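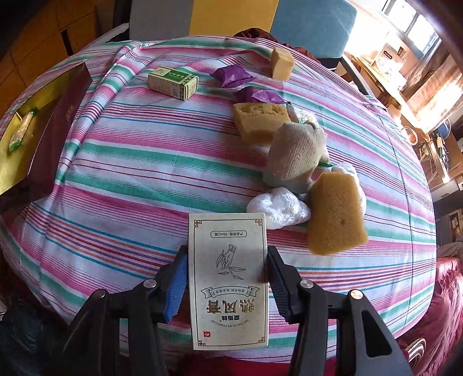
Fultilell 編集室 安全点検表(コメント付き)
対象:編集室、受付、郵便物の置き場、取材に出る記者、読者の集まり
点検の時期:毎月。今回は5月分
記入のしかた:「良」「要注意」「不可」のどれかを書き、その下にコメントを書きます。

はじめに
Fultilell は多言語の地域新聞です。差別の事件や裁判の記事をよく載せますから、いやがらせの電話や手紙が来る月があります。この表は、そのような仕事をする小さい編集室のために作りました。日本語は私の母語ではありませんので、言い方が固いところがあるかもしれません。意味がわからない項目は、空白にしないで「意味不明」と書いてください。翌月の表で直します。

一 入口と受付

玄関のドアは自動で閉まり、鍵がかかるか
良
コメント:先月はドアが最後まで閉まらず、「要注意」でした。Bemeo ビルの管理室に頼み、ドアの上の部品を調整してもらいました。今月は続けて試して、毎回鍵がかかりました。

インターホンの映像で相手の顔が見えるか
要注意
コメント:午前はよく見えます。午後4時ごろは外の光が強くて、顔が黒くなります。レンズの掃除をしましたが、あまり変わりません。機械を新しくする予算はまだありません。それまでは、午後の訪問者には声で名前と用件を聞いてから開けてください。

来客名簿に、入った時刻と出た時刻の両方が書いてあるか
不可
コメント:出た時刻の空欄が多いです。前回も同じことを書きました。火事や避難の時に、まだ中にいる人がわからなくなります。受付の人が帰りの挨拶をする時に、自分で書いてください。お客さまに頼むと忘れられます。

名簿は、次の来客から見えない場所にあるか
良
コメント:一枚ずつの紙に変えました。証言をしに来た人の名前を、別の来客が読むことはなくなりました。

受付の机から裏の出口まで、物がなく歩けるか
要注意
コメント:返品の新聞の束が通路に置いてありました。私が点検をした日に動かしましたが、翌日また同じ場所にありました。束は倉庫の左の棚に置くことになっています。配達の人にも、この決まりを口で伝えてください。紙を貼るだけでは読まれません。

二 郵便物と荷物

郵便物を開ける場所は、記者の机から離れているか
良
コメント:コピー機の隣の小さい部屋を使っています。窓が開きます。

差出人のない荷物、予定にない荷物を別に置いているか
良
コメント:今月は差出人のない封筒がありました。開けないで触るのをやめ、部屋を出て、ビルの管理室に電話をしました。中身は読者の投稿でした。それでもこの手順は正しかったと思います。次も同じようにしてください。

「疑わしい郵便物の手順」が壁に貼ってあるか
要注意
コメント:貼ってありますが、古い版です。古い版には、荷物を廊下に運ぶと書いてあります。これは間違いです。動かさない、揺らさない、においをかがない。部屋のドアを閉めて離れ、警察に電話をします。新しい版は共有の棚に入っています。印刷した人は古い紙を必ず捨ててください。

宅配会社の受け取りの時刻が決まっているか
良
コメント:Fortin 便は平日の午前に来ます。それ以外の時刻に Fortin の名前を言う人が来た場合は、ドアを開ける前に配達の予定表を見てください。

脅しの手紙を保管する封筒が用意してあるか
良
コメント:紙の封筒を使います。ビニールの袋から紙に変えました。手紙を読んだ人の名前と、見つけた時刻も書きます。コピーを何回も回して読むのは、やめてほしいです。読んで具合が悪くなった人がいました。

三 電話、メール、投稿

脅しの電話の記録用紙が、すべての電話の横にあるか
要注意
コメント:会議室の電話だけありませんでした。補充しました。用紙には、相手の言葉をそのまま書く欄があります。自分の言葉でまとめないでください。警察に渡す時には、そのままの言葉のほうが役に立ちます。

内線959にかけると、当番につながるか
良
コメント:昼と夕方に試しました。昼はすぐにつながり、夕方は少し待ちました。当番の人は、席を離れる時に転送のボタンを押してください。

記者の個人の電話番号や住所が、紙面とウェブに出ていないか
不可
コメント:昔の記事のページに、退職した記者の携帯番号が残っていました。すぐに消しましたが、検索の結果にはまだ出ます。検索の会社に削除の申請をしました。他の古いページも同じかもしれません。来月までに、署名のある古い記事を全部見ます。

連絡アプリ Elum の鍵の設定は、全員が同じか
要注意
コメント:ほとんどの人は終わりました。新しく入った人の設定がまだです。証言者の本名を Elum に書かない決まりも、同じ日に説明してください。「あの事件の方」のような書き方で、編集室の中では十分にわかります。

コメント欄に個人への攻撃が残っていないか
要注意
コメント:夜の間に書かれたものが、朝まで残っていることがあります。日曜日は担当がいないので、前の晩に欄を閉じることにしました。読者から苦情がありましたが、しばらくこのやり方を続けたいと思います。

四 外での取材

行き先、会う人、戻る時刻が予定表に書いてあるか
良
コメント:先月より良いです。「駅の近く」とだけ書いた人がいました。建物の名前まで書いてください。

はじめて会う相手には、2人で行っているか
要注意
コメント:人が足りない日に、一人で行った例がありました。締め切りが近いことは理解していますが、場所を喫茶店に変えるか、日を変えることができます。相手の家に一人で行くことは認めていません。

戻る時刻を過ぎた人に、10分以内に連絡をしたか
良
コメント:該当は一度だけで、電車の遅れでした。連絡をした人も、された人も、落ち着いていました。連絡がつかない場合の次の手順を、もう一度読んでおいてください。

デモや集会の取材で、離れる道を先に見ているか
良
コメント:地図に印を付けて持って行った人がいました。よい方法ですので、他の人もまねをしてください。集会の主催者と反対の人たちの間に立たないことも、出る前に声に出して確認します。

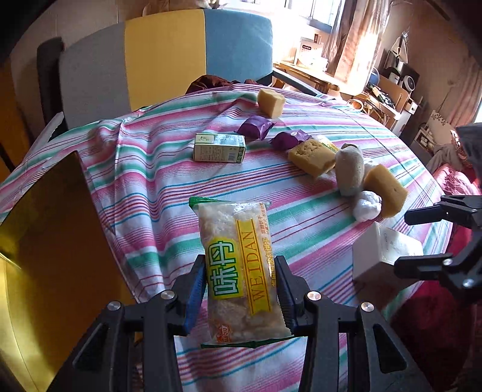 一人で取材をしている時に、知らない人に後をつけられたと感じたら、どこへ行けばいいですか。
編集室にも家にもまっすぐ帰らないで、交番か、人が多くて店員のいる店に入ってください。店の中から内線の当番に電話をして、店の名前を伝えます。気のせいだったとしても、記録用紙には書きます。

五 被害を受けた人の話を聞く時

取材の目的と、記事が出る時期を先に説明しているか
良
コメント:説明の紙を三つの言語で用意しました。紙を渡すだけで終わりにせず、口でも説明をお願いします。

途中でやめてもよいことを伝えているか
良
コメント:録音を聞いて確認しました。はじめに一度言い、休憩の後にもう一度言っているのが、とてもよかったです。

事件の日が近い時に、何度も電話をしていないか
要注意
コメント:古い事件の記念の日が近くなると、どの新聞も同じ家族に電話をします。私たちも、その中の一つです。断られたら、その年はもう電話をしないでください。別の記者が知らないで電話をすることを防ぐために、連絡の記録に「今年は終わり」と書きます。

写真の背景に、家や学校がわかるものがないか
不可
コメント:印刷の前の日に、窓の外の看板が読める写真が見つかりました。差し替えて間に合いましたが、見つけたのは校正の人で、撮影の後の確認では通っていました。撮った人と選んだ人が、それぞれ確認の欄に印をつける形にします。

つらい内容を聞いた記者が、話をする時間を持っているか
要注意
コメント:時間は用意してありますが、使う人が少ないです。上の人がまず使ってください。忙しい時ほど必要だと私は思います。

六 映像の上映会と読者の集まり

会場の定員を、主催者と会場の両方が知っているか
良
コメント:Bemeo ビルの一階の広間は小さい集まりに使います。大きい上映会は市の会館を借ります。会館の定員は最大1000人ですが、通路に椅子を足すことは禁止です。申し込みが多い時も、この決まりは変えません。

始まる前に、内容についての注意を伝えているか
良
コメント:爆発の音や、事件の現場の映像がある作品の場合は、チラシと、会場の入口と、司会の言葉で伝えます。途中で出る人のために、後ろのドアの近くの席を空けておきます。

かばんの確認をする人は、説明の練習をしたか
要注意
コメント:練習はしましたが、言い方が人によって違いました。特定の服装の人、特定の言葉を話す人だけを止めることは、絶対にしてはいけません。全員を見るか、だれも見ないか、先に決めます。次の会では全員を見ます。列が長くなりますので、開場を早くします。

持ち主のわからないかばんがあった時の放送の文が、用意してあるか
不可
コメント:日本語の文しかありませんでした。来る人の言葉に合わせて、翻訳を作ります。短い文にします。「お忘れ物」という柔らかい言葉では、急いでいることが伝わらないと思います。文の案を作った人は、声に出して読んでから出してください。

避難の集合場所を、係の全員が言えるか
要注意
コメント:質問してみたところ、駐車場と答えた人と、公園と答えた人がいました。正しいのは公園です。駐車場は建物のガラスに近いので、使いません。

七 前回からの残り

非常灯の電池
終わりました。

救急箱の中身
期限の切れた消毒の布を交換しました。はさみがなくなっていましたので、買いました。封筒を開けるために使わないでください。

裏口の合鍵
まだです。返していない人がいます。次の点検までに戻らない場合は、鍵そのものを交換する相談を管理室とします。費用は編集室が払うことになります。

「不可」の項目は、次の編集会議の最初に話します。自分の担当の項目に違う意見がある人は、この表の余白に書いてください。消しゴムで私の字を消さないで、横に書いていただけると助かります。

作成:Fultilell 編集室 安全担当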